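Textiles for Everyday People
Week 4 handout: Why cloth wrinkles, and what we do about it

Hi all. I talked too fast on Friday and skipped half of the fiber part, so I've typed it up properly. Bring this with you next time, along with the swatch bag.

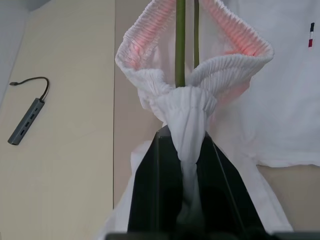
What a wrinkle is

I like to start with paper, because everyone has folded a piece of paper. Fold it, open it, and the line stays. Cloth does something similar, only on a much smaller scale, and inside the fiber. Cotton and linen are mostly cellulose, which is made of long chains lying next to each other. The chains hold on to their neighbors with weak bonds (hydrogen bonds, for those of you who had chemistry). Bend the fiber hard and some of those bonds let go. The chains slide a little, and then new bonds form in the new spot. Now the fiber thinks bent is its normal shape!

Water makes this much easier. It gets in between the chains and loosens the grip, so a damp shirt left in a ball will dry as a ball. Heat helps too. Put the two together and you have a steam iron, which is really just a way of making the same thing happen in the direction you want.

Wool is a different story. It's a protein fiber with a natural crimp, a bit like a spring, and it tends to pull itself back. Hang a wool jacket in a steamy bathroom overnight and most of the creases will be gone by breakfast. Don't try that with linen, you'll be disappointed.

Polyester barely takes up water, so ordinary damp doesn't bother it much. What gets to it is heat. Wash it hot, then let it sit crushed in the dryer, and you can set creases that are very stubborn. I have a pair of travel pants that will carry one across the left knee until the day I throw them out.

Yarn and weave matter too

Two shirts can both say 100 percent cotton on the label and behave nothing alike. A tightly twisted yarn resists bending and springs back better than a soft, loose one. A knit has loops that can shift around and take up the strain, so your T-shirt forgives you for the suitcase and your dress shirt doesn't. A plain weave has the most crossing points, which means the yarns have the least room to move. Twill gives them a little more freedom. Try it with swatches 2 and 18 from the bag — squeeze one in each fist for the length of a song, then lay them flat and watch. Write down what you see in the first minute, and again after the break.

Easy-care finishes

"Wrinkle free" cotton has been treated with a resin that ties neighboring chains together with stronger links. Bend it, and the links tug everything back. The trade-off is strength. A linked fiber can't stretch and slide as much, so collars and cuffs tend to wear through sooner. It can also feel a little stiff and it doesn't soak up sweat as well. Some people don't mind at all. I do, a bit, but I also hate ironing, so I own several.

The Clokdale samples

The fabric I passed around came from the Clokdale mill shop. The Teva is their untreated shirting and the Pramanik is the same cloth with the resin finish. If you missed them they're in the gray box by the window, please put them back in the right sleeve. Troltar is the linen blend that everybody wanted to keep. I only have a small piece of it, so no cutting!

Doing it at home

Take things out of the dryer while they still feel slightly damp and give each one a good shake. Button the top button before hanging. Iron cotton damp and linen damper. For wool, use steam and keep the iron just off the surface, or put a pressing cloth in between. Start polyester on low and work up. Don't overfill the washer, either — clothes that can't move get pressed against each other all through the spin.

For next time

Pick one thing from your own closet that always wrinkles and one that never does. Look at the fiber label, then look at the weave with the little magnifier. Half a page is plenty. My guess at home was wrong on two shirts out of three, so don't worry about being right.

The reading is the chapter on finishes. Skip the tables at the end, we'll do those together in March when we get to dyes and the numbers start to mean something. And if anyone has my good pressing cloth, the one with the scorch mark in the corner, I'd love to have it back.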